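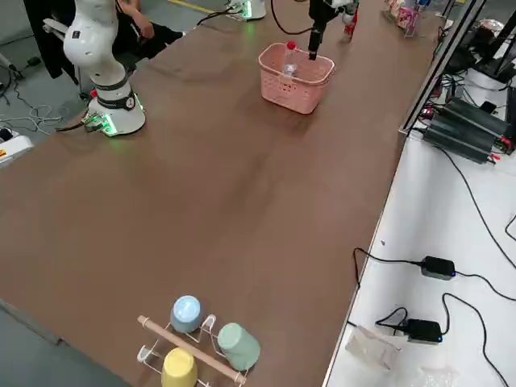
*Both arms powered on at the long table: mug rack at the near end, bottle and basket at the far end.*

I have been putting off the second-year budget for the two-arm table in Pistelham, mostly because the first-year one was wrong in ways I didn't want to look at. The arms themselves came in on quote. Everything attached to them did not.

The original sheet had four lines: arms, grippers, controllers, shipping. It now has 60. Very few of the new ones are expensive. They are power adapters, cable, clamps, floor tape, a spare release knob, and props. I had treated all of that as "misc" and given it 10 percent. It took closer to twice that before the first useful month was over, and I paid for the overrun out of the money meant for a third arm.

**Power**

Count outlets before you count anything else. Each arm has its own supply, each gripper may want another, and then the small gear around them brings a brick apiece. We bought two power strips and needed five. The bricks also take up surface area, so the white side shelf that I drew in as a place for parts is now mostly a place for adapters and their cables. In the new plan there is a closed tray under the tabletop for all of it, and a labeled strip per arm so that one side can be shut down without touching the other.

**Cable**

Our supplier, Skillton, sells the arm cable in two lengths. I ordered the short one for both positions because the drawing said it would reach. The drawing had the cable going in a straight line. It has to go down, along, and back up with enough slack for the joints, and the far arm came up short. The long cable was a separate order with separate freight. For this year I am budgeting the long one everywhere, plus a floor cover for the run on the gray side, where people sit and where the cables currently lie loose.

**Table**

The table was already here, so it went in at zero. That was a mistake too. A long table is fine for reach – each arm gets its own end and they share the middle – but it needed bracing, and bracing needed a day of labor. I would still keep it. A purpose-built frame from the Bavunano catalog would have eaten the props, power and cable lines together.

**Props**

This is the line people laugh at, and the one I would raise first. The work is household handling: mugs on and off a rack, bottles into a basket, snack bags off a wire shelf. Cheap things, but you need duplicates. A mug with a chipped handle is a different mug as far as the gripper is concerned, and the shop may have dropped that model by the time you go back. I now buy six of anything I intend to use for more than a month. Plastic baskets get the same treatment, since the hole pattern changes between batches.

The prop total for last year was $1014. I had planned on $50, which I think was the price of one set of mugs and a rack.

**Spares**

The plan for year two:

- one full set of gripper fingers per arm
- one power supply of each type in use
- two long arm cables
- one emergency stop, boxed and tested on arrival

The gripper fingers have the longest lead time, so they go out on the first order. The Đặng quote for the fingers is lower than Skillton's but doesn't include mounting screws, and the screws are an odd size. I've asked for a revised number with screws and will hold that line open until it comes.

**Third arm**

Moved to April, and only if the spares order lands under plan. There is floor space for it. There are no free outlets on that wall, so the electrician's visit goes in as its own line this time, above the arm.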